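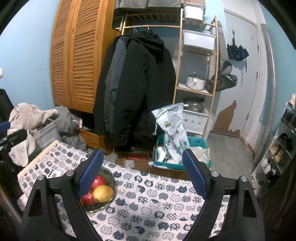
Gripper Kit Review – Term Project Report
Sat 12 June

For my term project I picked the Clellis hand-held gripper kit, sold by Fankhauser out of Eltville. You hold it, you squeeze, the fingers close, and the motion gets saved so you can train an arm with it later. My partner Shengli Ding and I each took one, and we had 2 weeks before the kit had to go back to the Fladbridge lab.

Setup was easier than I expected! The printed guide is 29 pages, but we only needed the first 8 (the rest is mostly software settings). My one gripe is the sign-in step, which kicked us out twice on the first night.

We used fruit for everything. It's cheap, it comes in awkward shapes, and you can eat it after. The task was simple – pick up a piece, hold it over the tablecloth, put it back in the bowl. 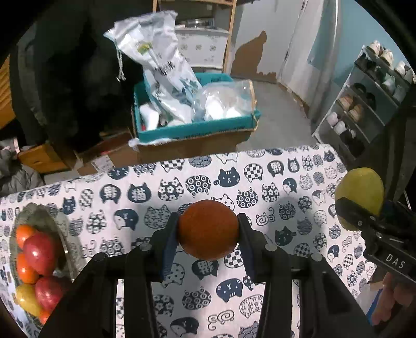
Round fruit went best for both of us. The pads give a little, so you don't have to line things up perfectly. Pears were more annoying because they wanted to tip toward the fat end, and Shengli got much better at them than I did. We saved 114 takes between us and threw out the ones where somebody bumped the bowl.

My wrist got tired well before I got bored, so I'd love a lighter handle on the next version. Would I tell another student to use this kit? Yes, as long as they sort out the sign-in first and take breaks. Our takes are in the shared class folder, along with Shengli's notes on the pears.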